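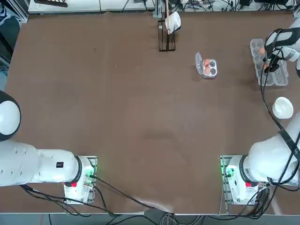
Divina Policarpio keeps hens in Rellwood and sells what they lay, which she calls "a slow way to lose money."
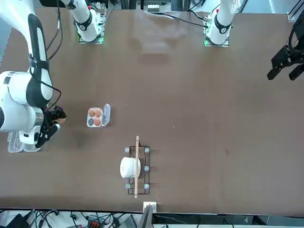 Four eggs in an open carton.

Her regulars ask about shell color. "Brown, white, it's the breed," she says. "People want it to be the soul." 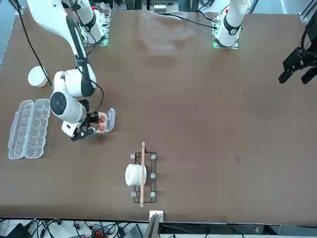

She tried charging more in February, when the birds mostly quit. One customer offered to pay in zucchini bread.

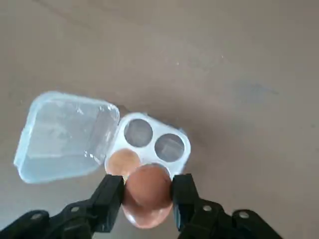 "I took it," Policarpio says. "It needed another egg."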